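Woltgate Arm Cell: Demonstration Days at Tedix Plolbridge

Overview

The Woltgate is a single-arm handling cell for small, light, mixed objects. Tedix sells it as a complete station with the arm, gripper, mounting platform and controller. It is built for labs, training rooms and light packing work where the items on the table change from one job to the next.

You can see the cell running before you order. Demonstration days are held at our Plolbridge workshop, and the next one is June 11, 2021. Each session lasts 40 minutes and takes up to 18 people.

What you will see

The standard demonstration uses a kitchen table setup. We picked kitchen items because everyone knows how they should be handled, and because they differ so much in shape. A sauce bottle is tall and smooth. A colander is wide, light and full of holes. A toy strawberry rolls if it is touched the wrong way.

Do-yoon Noh runs the arm and talks through each pick as it happens. Visitors stand along the long side of the table, behind the floor line. Items are moved between runs, so no two sessions look quite the same. 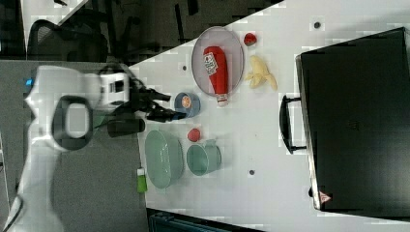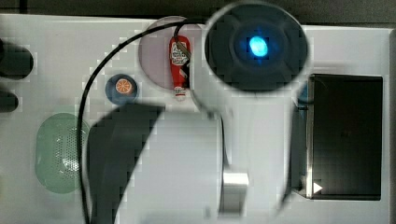
The kitchen table setup, with the ketchup bottle, plate and blue orange-slice piece.
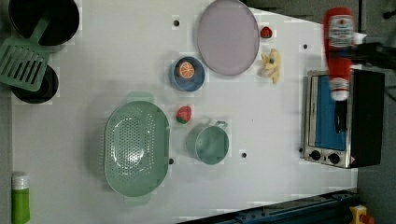

After the main run there is time for questions. Estela Iturra covers programming and can open the job editor on the big screen if anyone wants to see how a task is put together. Most people ask how long it takes to teach a new item. For a rigid object with a simple shape, plan on 19 minutes the first time. Soft items and anything with a thin rim take longer — bring one along if that is your case and we will look at it with you.

Bring your own parts

Visitors may bring up to 2 items of their own for a trial pick. Please keep to these limits:

No liquids, powders or food
No glass or blades
Nothing wider than a dinner plate
Nothing you would mind having dropped

Trial picks are done at the end of the session in the order people signed in. We will tell you on the spot if an item is a poor match for the gripper.

What is included with the cell

Arm and two-finger gripper
Mounting platform
Controller with job editor
Emergency stop
One day of setup and operator training at your site

Tables, fixtures and guarding are quoted separately. If you already have a table you want to use, send us its height and the thickness of the top. Chang-ho Hwang in applications will check that it is stiff enough to work next to the arm.

Song software

Cells ordered since January come with Song, our job editor, already installed. Owners of earlier cells can have it added during a regular service visit. Jobs saved in the old editor will open in Song, but grip settings should be checked before the first run.

Getting here

The workshop entrance is at the rear of the building, past the loading bay. Sign in at the desk and you will be given a badge. Closed shoes are required on the workshop floor. Long hair and scarves need to be tied back — we keep hair ties at the desk.

Booking

Sessions are free, but places must be reserved. Write to Ye-ji Choo at the Plolbridge office with your name, your company and the number of people coming. If you want a quote the same day, tell her what you handle and how many shifts you run, and Reinaldo Brito from sales will set aside time to meet you after the session.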